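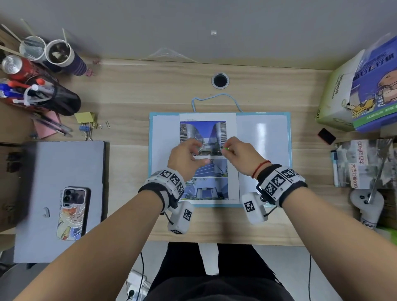
Progress note for the Plidus small grants desk, June

Hello again! You asked for something short and plain on how the Gendomberg picture boards are coming along, so I'll skip the tables this time.

The pages are printed and we like them. Each one is mostly photographs of modern buildings — glass towers, glass fronts, a fair bit of blue sky and green trees — with just a tiny line of text over the top photo. The Nunberg office wanted longer captions, but we tested that in the spring and people stopped looking at the buildings and started reading, so the text stays small.

Mounting is where most of my hours have gone. We gave up on tape (it tore the corners when we swapped pages) and moved to small whiteboards and magnets.

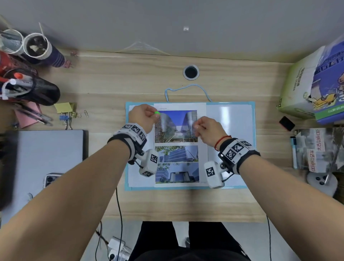
I do the fitting at an ordinary desk, pens and clips pushed to the left, and the board laid flat so the page doesn't slide around while I line it up. Swapping one page for another takes me up to 3 minutes, a lot better than the tape ever was.

Money: we have spent $622 of the $1,272 you gave us, nearly all of it on color printing and boards. Sopacua still owes us a price for the second print run, and I'm chasing them again on Monday.
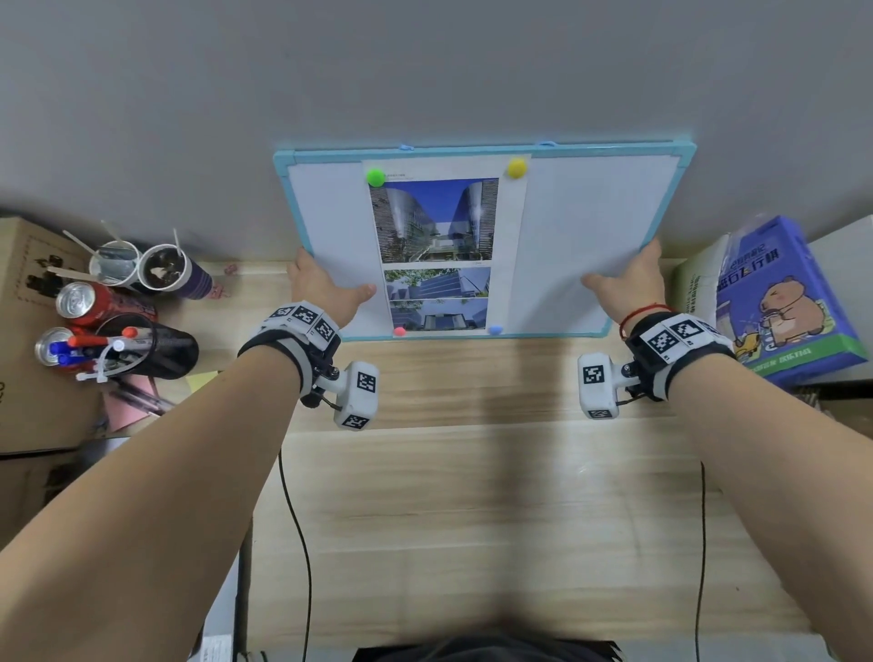 Board with its page up, one magnet at each corner.

Two things are left before the boards go out. I want to try a slightly heavier paper, and we need to settle whether they hang or lean — I'd go for leaning, but Gendomberg has the final say on the shelves. I'll send the printing receipts separately.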